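Ravance Bimanual Garment Set
Levano Research Equipment / Data and Methods

The Ravance set is a collection of teleoperated episodes for two-arm robots handling clothes in furnished homes. It ships with the Kallix controller package and can also be licensed on its own. The current release holds 1,897 episodes, all recorded with the same pair of parallel grippers and a head-mounted camera.

What it was built to test

Most garment policies we evaluated at Levano did well once the cloth was between the fingers. The failures came earlier. The robot stopped too far from the table, or picked a grasp point on the part of the garment that was bunched up. Zsófia Virág and her group wanted to know if training on the approach as well as the grasp would fix this, so every episode in the set starts with the robot standing back from the work surface and keeps recording through the approach, the grasp and the transfer.

Garments are left the way people leave them. They may be crumpled, draped over an edge or lying on top of one another. Dark clothing is included on purpose, as folds and sleeves are hard to separate in the head view when the cloth is black.
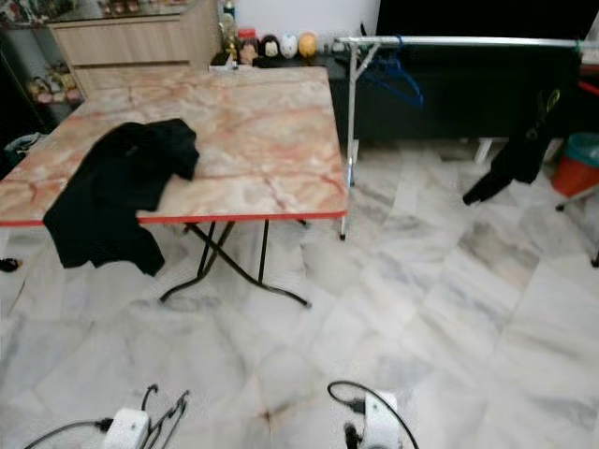 Head view with both grippers low and open floor ahead. The black garment hangs over the front edge of the folding table; the clothes rack is to the right.

Result

We trained two versions of the same policy. One saw only the last part of each episode, from the moment the arms began to reach. The other saw the full episode. Both were run in homes that do not appear in the training data. The full-episode version stopped within reach of the table more often and needed fewer second grasps. The gain was largest for garments hanging over an edge and small for garments lying flat. Neither version was reliable at putting a garment on a hanger, and we do not recommend the set for that task by itself.

What you get

Head camera video and two wrist streams
Joint positions and gripper opening for both arms
Base motion for the approach
Start and end marks for each of the five task stages
Training and evaluation scripts for Kallix

Requirements

Kallix 3 or later. The scripts also run with the Antal arm driver, but base motion is not supported there and must be replayed separately. Plan on over 2 TB of storage for the full set. A reduced version without the wrist streams is available on request.

Licensing

Single-lab and multi-site licenses are available. Evaluation homes are held back from both. To have a policy scored on them, send a checkpoint and the Kallix config file through the support form.

Page last revised Oct 11, 2021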